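Visit to the Kullholm Simulation Lab: Group Report

Group members: Stela Lungu, Crescencio Jaramillo, Dorota Sobczak
Instructor: Xóchitl Bautista
Date of visit: 2021-11-23

1. Purpose

Our project this semester is a pick-and-place task for a small arm. We went to the open day at Kullholm to see how a working lab tests arm motions in simulation before using the real machine.

2. Schedule

There were 24 visitors split into 2 groups. We were in the second one. The safety talk came first, then the hardware bay, then the simulation room. The demonstration in the simulation room was planned for 35 minutes and ran over, so we missed most of the poster session.

3. Hardware bay

Aurelio Cuautle showed us how a two-finger gripper is mounted and how the wrist cable is routed. Crescencio asked how often the finger pads are changed. The answer was that it depends on the parts being handled, and they keep a log sheet next to each station. We copied the headings of the log sheet for our own use.

4. Simulation room

The software is called Clikeo and was written at the lab. It loads a model of a room and shows it from a camera that moves with the gripper. The operator moved the arm with a handheld controller and we watched on the large monitor. Stela and Dorota each got a turn.

The view was hard to read at first. When the wrist rolls, the whole room tilts with it. In the view we saved for this report, the fingers are wide apart with nothing between them, and the window and the white unit near it slope down to the right. Most of what is behind the gripper is plain dark wall, so there is little to judge distance by.

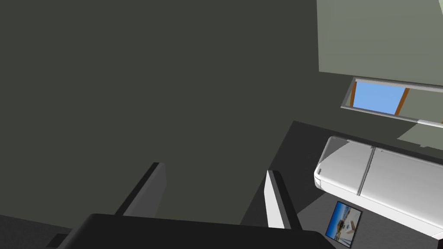

5. What we will use

We will add a second, fixed camera to our own simulation. We will also limit wrist roll to 60 degrees in the first tests. Dorota will write the log sheet and Crescencio will update the controller settings before our next check-in.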